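Wie speichert eine Festplatte Daten?

Lesezeit: 2 Minuten

Ein Computer kennt nur zwei Zeichen: 0 und 1. Ein solches Zeichen heißt Bit. Acht Bits ergeben zusammen ein Byte. Mit einem Byte lassen sich 256 verschiedene Werte darstellen, zum Beispiel Buchstaben, Ziffern oder Satzzeichen. Das Wort „Hund“ braucht im einfachsten Fall vier Bytes, für jeden Buchstaben eines.

Was ist in der Festplatte?

Im Gehäuse einer Festplatte liegen eine oder mehrere runde Scheiben. Sie sind mit einer sehr dünnen magnetischen Schicht überzogen und drehen sich viele tausend Mal in der Minute. Über jeder benutzten Seite schwebt an einem Arm ein Schreib-Lese-Kopf. Er berührt die Scheibe im Betrieb nicht. Der Abstand ist viel kleiner als die Dicke eines Haares.
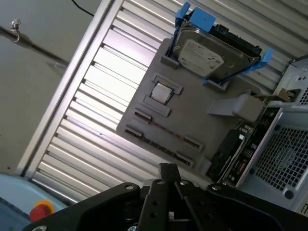 Schreiben und Lesen

Beim Schreiben erzeugt der Kopf ein winziges Magnetfeld. Es richtet kleine Bereiche der Schicht in die eine oder die andere Richtung aus. Beim Lesen erkennt der Kopf, wo die Richtung wechselt – daraus berechnet die Elektronik die Nullen und Einsen.

Die Daten bleiben auch ohne Strom erhalten. Stöße verträgt eine laufende Festplatte schlecht: Der Kopf kann dabei auf die Scheibe treffen und die Schicht zerkratzen.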